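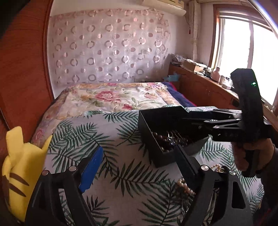 Figura 2.1. Dos pinzas de mano sobre una superficie con mantel estampado; la segunda alcanza el interior de una caja con piezas de joyería.

CAPÍTULO 2
La pinza de mano: construcción en el hogar y en el taller compartido

El presente capítulo aborda la construcción de una pinza de dos dedos accionada por barras articuladas. El diseño de referencia, denominado Skamano, fue elaborado por Stella Lema y Godfrey Shirima para el taller compartido de Cenesley, y puede montarse con herramientas de uso doméstico.

El mecanismo reúne 17 piezas por unidad, sin contar la tornillería. El estudiante deberá prestar especial atención a los pivotes - puntos en los que se concentra la holgura - y a la superficie de contacto de los dedos. Los objetos pequeños e irregulares, como cuentas, cadenas o pendientes, exigen un cierre paralelo y una presión moderada.

La sección 2.1 expone la geometría de las barras. La sección 2.2 trata el montaje de los dedos y su alineación. La sección 2.3 propone un ensayo de durabilidad de unos 2,000 ciclos de apertura y cierre, cuyos resultados se anotarán en la ficha de la página 21.

Antes de iniciar el montaje, compruébese que las barras giran libremente con los tornillos apretados.

Categoría: Automatización y taller / Libros de texto
© Editorial Fustari. Contacto | Aviso legal | Volver arriba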